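Stitavell Community Television
Programming Council — Minutes of the Regular Meeting

Tue 27 September, Studio Annex, Second Floor

Presiding: Aarti Negi, Chair
Recording: Mamta Tripathi, Secretary
A quorum was present. The meeting was called to order at 6:30 p.m.

1. Approval of prior minutes

The minutes of the previous regular meeting were approved with one correction. Under item 4, "live finale" should read "taped finale with live vote announcement." The Secretary will reissue the corrected page to members.

2. Review of "The Long Porch," second season

The Chair reported on the second season of the station's competition series, in which residents of a shared house vote one another out over nine episodes. The Council had before it the written comments received through the viewer page and the episode notes prepared by Filesska, the production company under contract.

Members discussed the viewer vote held in the finale. A total of 2000 votes were received, of which 95 were set aside under the rule that allows one vote per household telephone number. The result would have been the same had those votes been counted. Ms. Tripathi asked that the rule be read aloud at the start of the finale in future seasons, as several viewers wrote that they had not known of it until their vote was refused. The Chair agreed and asked Filesska to add the wording to the host script.

The Council then took up the edit of episode six. Four written complaints stated that the order of two kitchen conversations had been changed so that one contestant seemed to be answering a remark made on a different day. Filesska confirmed in its letter that the conversations were taken from separate days and placed together for length. Members were of differing minds. It was noted that the practice is common in the genre, and also that the station's own guidelines, section 3, require that "the order of events bearing on a vote be kept." One of the two conversations took place before the nomination and the other after it.
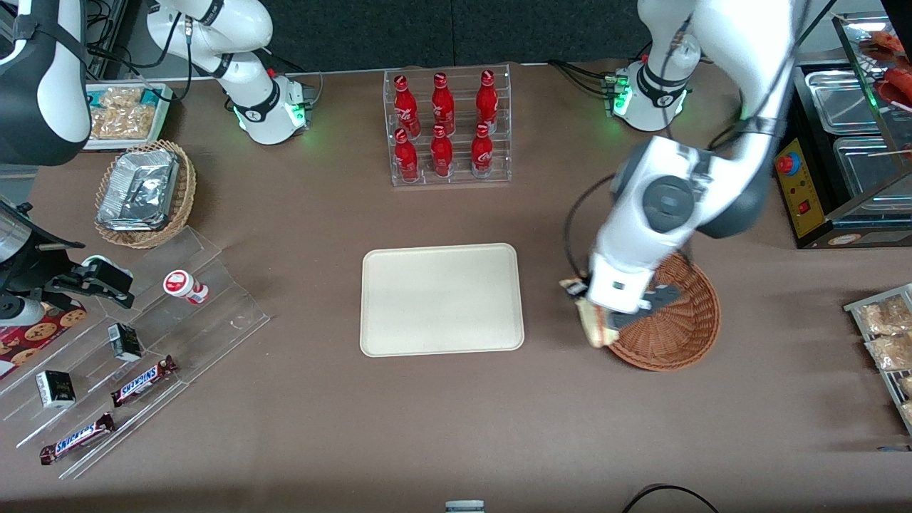

Moved and seconded that episode six be re-edited before any repeat broadcast, with the two conversations shown in their true order or with an on-screen caption giving the day of each. Carried, with one member abstaining.

3. Third season: format

Filesska submitted a proposal for a third season, to begin taping in April. The main changes are as follows.

The number of episodes would rise from nine to ten, with the added episode given over to interviews with departed contestants.

The weekly advantage, known on the program as the Lantern, would no longer be awarded by the previous holder. Members had criticized this feature in both seasons on the ground that it kept the advantage within one group of friends for most of the run.

Each episode would run 60 minutes, including breaks. The current running time varies, and the schedule office has asked for a fixed length.

The Council supported the first and third changes without objection. On the Lantern, Ms. Negi observed that the proposal removes the present method but does not name a new one. Filesska is to return with two written options — one based on a contest and one based on a draw — before the Council votes.

4. Third season: house and sponsor

The lease on the Grewal house ends before the proposed taping dates. The owner has offered to renew on the same terms, provided that the back garden is restored and the fence repaired at the production's expense. The Council asked that a written estimate be obtained.

Jundetow, sponsor of the second season, has asked that its name be spoken by contestants during challenges. After discussion it was agreed that the sponsor may be named by the host at the open and close of each episode, as now, and that contestants will not be asked to name it. The Secretary will reply by letter.

5. Recap page

The Secretary reported that the weekly written recaps drew about 100 reader comments for the final episode, the most for any program this year. Two comments that named a contestant's employer were removed. Members asked that recaps not be posted until the West Side repeat has aired — the recap of episode eight went up that same evening and gave away the result.

6. Other business

A request to move the film review program to an earlier hour was held over to the next meeting.

7. Adjournment

There being no further business, the meeting was adjourned at 8:10 p.m.

Respectfully submitted,
Mamta Tripathi, Secretary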